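**Project report, Section 3: Comparison of Gripper Fingers**
Prepared by Thanakorn Klinhom. Advisor: Wiroj Chaimongkol.

The project compared two finger sets, Murnano and Zirirlow, on a two-arm station with a wooden drawer cabinet and a beige tray. Household items were used as test objects. 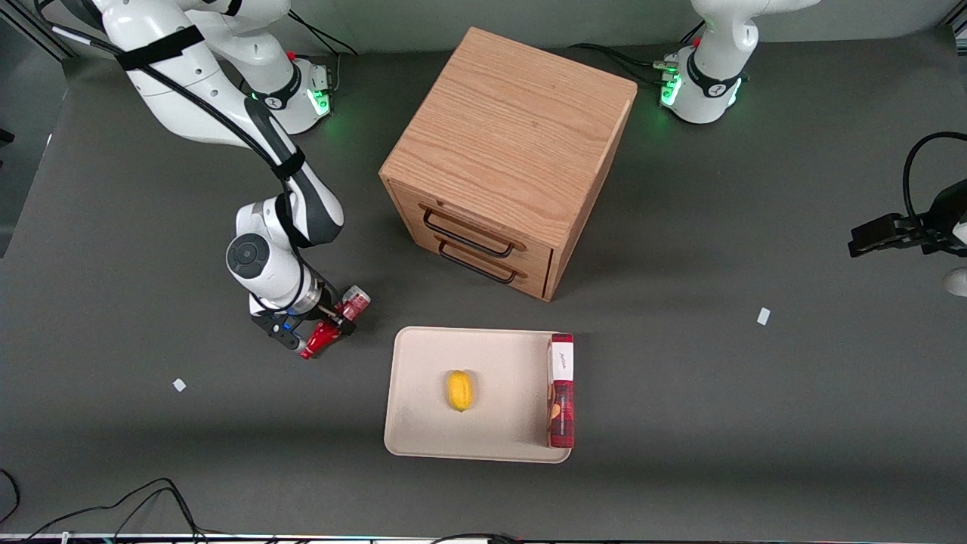

Each finger set was assigned eight trials per object. Closing speed was held constant, and the controller delay was set to 900 ms for both sets.

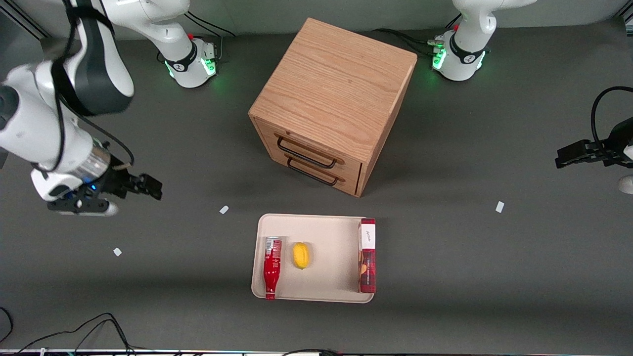 Murnano fingers held round objects more securely — the lemon in particular — while Zirirlow fingers required fewer corrections at the drawer handles. A full cycle took roughly 700 seconds with either set. The wrist camera was used to check finger alignment.
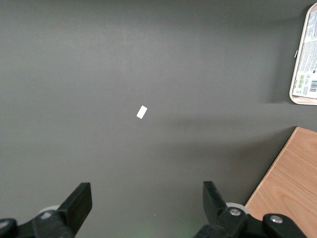 ### 3.1 Limitations

Finger wear was not measured. The February trials used one controller only.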